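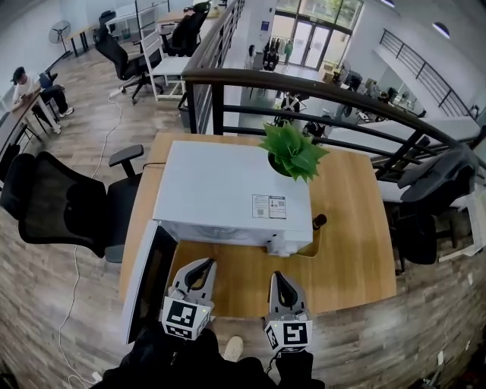
Fig. 4. Microwave on the table, door open.

SECTION 4: SITING, FIRST USE AND KEEPING THE PEACE

Read this section before you plug anything in. It applies to the shared microwave in the upstairs kitchen corner at Pendport and to any of its cousins on the other floors. The maker's booklet covers the buttons and the wattage, and where it disagrees with us, the booklet wins. Meinir James keeps the booklet. She will lend it to you if you ask nicely and do not stand a mug on it.

4.1 Choosing a spot

1. Pick a table that is level and does not rock. Lean on one corner with the flat of your hand. If it moves, fix the leg or pick another table. Folded paper under a foot is a holding measure and tends to become a permanent one.

2. Check that the table will take the weight of the oven plus the heaviest thing anyone is likely to put in it. Assume a lasagne.

3. Leave a gap behind the oven and at both sides for the air to get out. The booklet gives the distances for your model. A gap that exists only until somebody leans a tray in it does not count.

4. Keep plants clear of the vents, artificial ones included. A plastic leaf needs no watering but it does not care for warm air either.

5. Open the door as far as it will go. Fig. 4 shows how far the door reaches: it hangs out beside the table edge when open, and whoever is walking past will find it with a hip. Allow for this before you decide which way the oven faces.

6. Move any chair out of the door's path. Chairs drift back, particularly the ones on castors, so have another look at the end of the week.

Note: Some tabletops have a cutout. It is a good place for a cable and a poor place for a spoon. Do not stand any part of the oven over it.

4.2 Plugging in

1. Use a wall socket. The oven must not share an extension lead with a kettle, a fan heater or another microwave. We have tried the last of these. The whole of the Brirmont side went dark, and so did a spreadsheet that had been open since March.

2. Run the cable behind the table. If a cable of any kind has to cross the floor, put it under a cover strip. There is a box of strips in the Tseng cupboard, second shelf, behind the Christmas things.

3. Switch on at the wall. The display, if your model has one, will ask for the time. Give it the right time. An oven that blinks midnight all day lowers the tone.

CAUTION: Do not use the oven if the door is bent, the seal is damaged or the catch does not hold. Switch it off at the wall, put a note on it and tell Meinir. "It works if you hold it shut" is a fault report and will be treated as one.

4.3 Before the first meal

1. Take everything out of the inside that came in the packing: card, tape, foam, leaflets. Leave alone any panel that is fixed to the wall of the cavity. It is meant to be there and it is not a cover for something better.

2. Wipe the inside with a damp cloth and a drop of washing-up liquid, then again with plain water. Dry it.

3. If your model has a turntable, seat the ring first and the glass plate on top. Give the plate a gentle turn by hand. It should go round without grinding.

4. Put in a microwave-safe mug of water with a wooden stirrer standing in it. Shut the door and run the oven for one minute. The water should come out warm. Let it stand before you pick it up.

5. Never run the oven empty. If you want to hear it hum, use the mug.

4.4 Everyday use

1. Cover your food, loosely. Soup is the usual offender, followed by beans.

2. Pierce film lids. Take metal lids, foil and bottle caps off altogether and put them in the bin. The tabletop is not the bin.

3. Stir halfway. The middle of a shepherd's pie can be stone cold while the rim takes the roof off your mouth.

4. When the bell goes, come and get it. Food left inside for more than 8 minutes may be lifted out by the next person and placed on the table with no apology.

5. Shut the door when you have finished. It keeps the crumbs in and your colleagues upright.

Note on fish: It is allowed. It has always been allowed. Please think about it, though, especially if you sit upstairs, where there is a railing between you and the floor below and nothing at all to stop a smell.

4.5 Cleaning

1. Switch off at the wall first.

2. For dried-on splashes, heat a bowl of water with a slice of lemon for two minutes and leave the door shut for five more. (Yes, the socket goes back on for this part. Then off again.) The mess should wipe away.

3. Clean the door face and the seal as well as the floor of the oven. A crust on the seal can stop the door closing properly.

4. Do not use scouring pads, knives or the edge of a Dorico loyalty card.

5. Leave the printed labels on the oven where they are, and do not rub at them. The small type is hard enough to read without your help.

CAUTION: Do not unscrew the casing for any reason. Parts inside can hold a dangerous charge even when the oven is unplugged. There is nothing in there you can mend, and the lost teaspoon is in the sink.

4.6 If it will not start

Door not fully shut: open it and close it again, firmly but without malice.

Display blank: check the wall switch, then the socket, using a lamp you know to be good.

Display lit but nothing heats: stop using it and report it.

Sparks: switch off at the wall. When everything has gone quiet, look for a fork.

Reports go to Meinir James. Give the floor, the fault and what you were heating at the time.

Section last revised June 2, 2022.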